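Home | Manuals | Terkora Tables | Care and Leveling | Parts

Section 4. Leveling and oiling your Terkora table

Allow 40 minutes. The box says less, but the box has never met your floor.

1. Stand the table where it will live. Moving it after leveling means starting over at step 2, with worse language.

2. Lay a spirit level across the top, first one way, then the other. A marble will also do, if you enjoy looking under the sofa.

3. Turn the foot at the low corner clockwise, a half turn at a time, until the bubble settles.

4. Tighten the lock ring by hand.

CAUTION: No wrench. The ring is brass and the wrench will win.

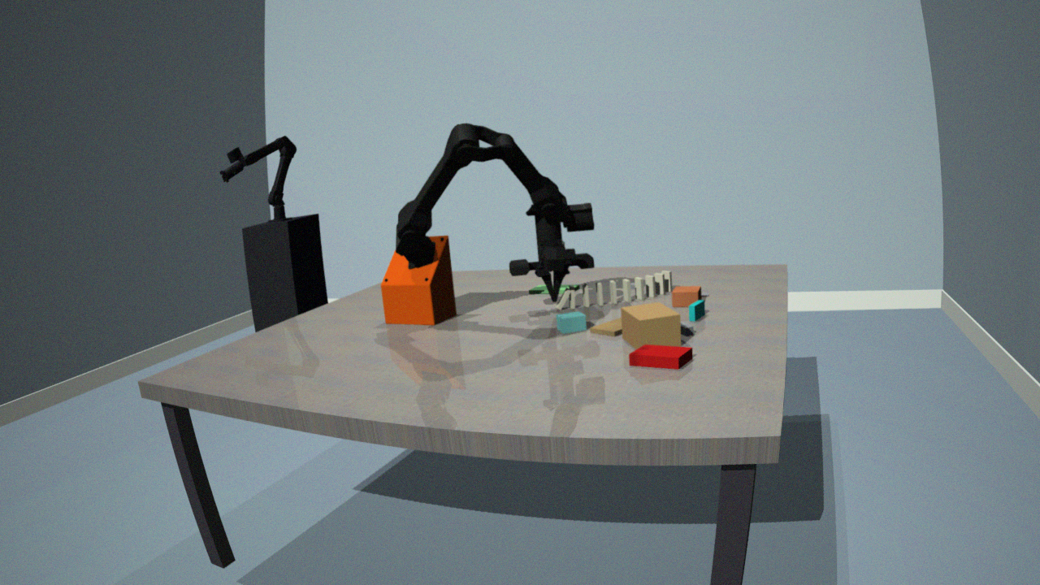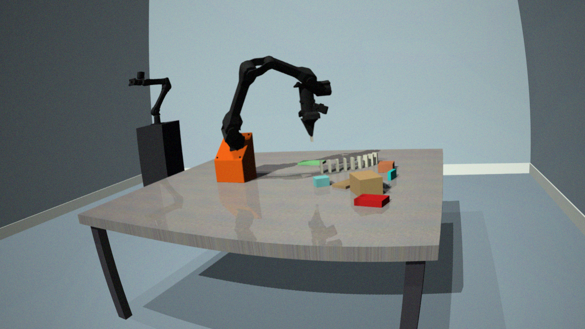
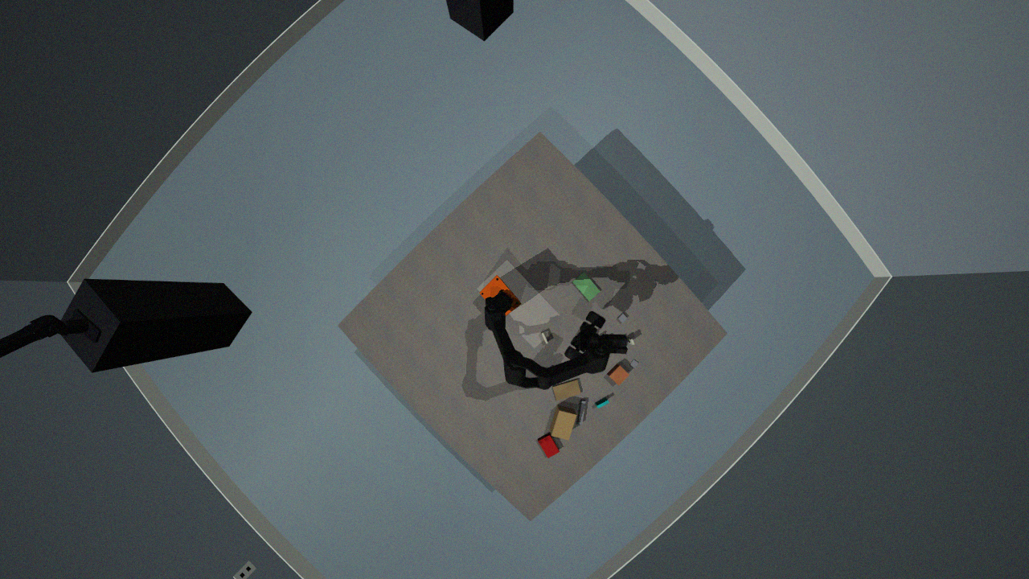
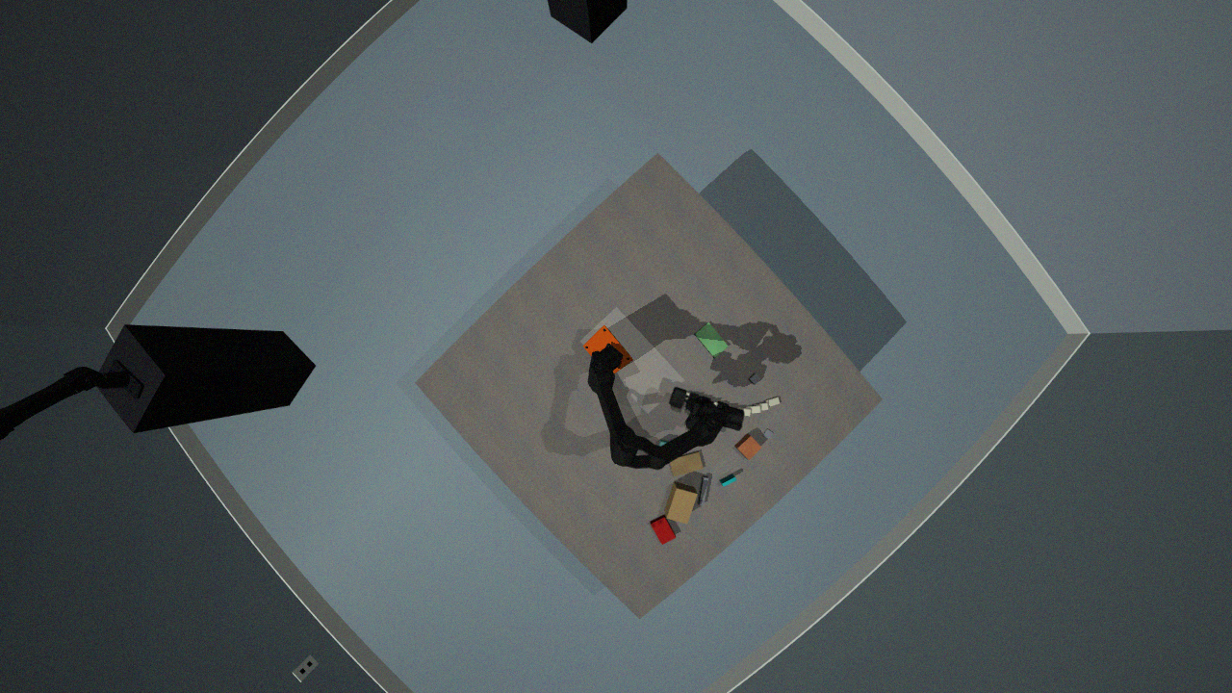 Fig. 4. Tabletop in use, four views.

5. Wipe the top with a dry cloth and leave it alone for 2 hours. Leaving it alone is the step most owners skip.

6. Rub in Wesard oil along the grain, thinly. If you can see your face in it, wipe some off and try again tomorrow.

NOTE: Oiled rags can catch fire by themselves. Spread them flat outdoors until they are stiff, then put them out with the trash.

7. Check the level again after a week. Wood moves, and old houses move more. Repeat in June, when the damp gets in and drawers all over the building stop closing.

If the table still rocks, try a different chair before you call. Then call, and ask for Pascal Gautier on extension 744. Have the part number from the underside ready. Please read it before you put the lamp back.

Terkora Customer Care | Revised August 24, 2023 | Back to top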